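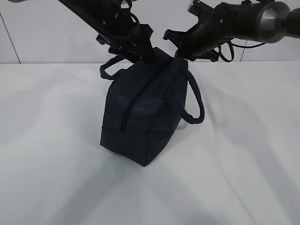 Mehwish Jadoon says I pack like someone fleeing a flood. She left that under the last post, and also that if I'd weigh my stuff before a trip I would stop whining about my shoulder after it. Fine. Weighed it. Kitchen scale first, which gave up, then the bathroom one, me holding everything and then me holding nothing and doing the subtraction on the back of a gas bill.

Not telling you the number. It was bad.

So this is the packing post, quick one, I leave at 5 in the morning and the laundry is still going. Five nights in Bedasberg, February, so cold, and a train change at Hamar with 87 steps up from the low platform if the elevator is out. The elevator was out last time. And the time before. I have been up those steps with a suitcase with a bad wheel and I'm not doing it again.

What went wrong last year: sweaters. I took four. Wore the gray one every single day because it was the warm one, and the other three sat on a chair. Also a hardcover, the whole thing of it, 600-something pages, read maybe two chapters on the train and then slept. Also full size shampoo. I don't know why. There are stores in Bedasberg.

This year. Two sweaters, one on me. Two pairs of pants, one on me. Boots on my feet, flats in the bag, and yes Mehwish that makes two pairs. Socks I'm not cutting, wet socks ruin a day. Thermal top for sleeping in becuase the guest house turns the heat down at 10 pm and Razia Afridi, lovely woman, will give you another blanket but she won't touch the dial.

Toiletries was the real fight. I dumped the whole lot out on the bed and half of it was old. Sunscreen from some beach trip, hard as chalk at the top. Three lip balms. A hotel sewing kit I have never opened in my life and still feel weird throwing out, so it's coming, it weighs nothing, leave me alone. Everything else into small bottles. Label them!! Last time I washed my hair with body lotion, in the dark, and it took two days to come out.

Paperback for the train. Sobia Bhutto lent me the second Awan mystery and swears it's better than the first one, which I liked except for the ending with the boat. Will report back.

Things I keep having to relearn:

Heavy stuff at the bottom, or at the end that hangs down, whichever way you carry it. I always put shoes in last and they squash everything.

Rolling vs folding, I've done both, can't tell the difference. Pants folded, everything else rolled, no reason.

Charger goes in the coat. Not the bag. The coat.

Leave room for the way back. I forget every time and then it's me sitting on the floor trying to close a zipper over a jar of plum jam. Noman Marwat at the market sells the jam, and he also sells a smoked cheese that should really not be in a train car with other people. I bought both last year. I'd buy both again.

Somebody asked about money so, quickly: train was 90 each way booked early, room is 200 for all five nights with breakfast, I've put a bit aside for eating. Breakfast is bread, eggs, more bread. You won't need lunch until late. Don't take the hill bus if it isn't snowing, the walk is nicer and you come out right by the bakery. The lookout at the top is at 2,445 feet, says the sign, and I beleive it, my knees certainly did.

Amna Malik was supposed to come too but her kid has an ear infection so it's just me. Sad about that. She's the one who remembers the tickets. I've now checked my coat pocket for them four times tonight and I'm going to check again when I finish typing.

Weighed it all again after dinner. Better! Still not telling you. One strap, one shoulder, I walked up and down the hall with it and could have kept going, which last year I could not. Took the umbrella out. Put it back.

Dryer just buzzed. Comments might sit for a few days, the wifi at Razia's only reaches the stairs and it's cold on the stairs. If anyone knows whether the soup place by the station is still open, tell me before 5.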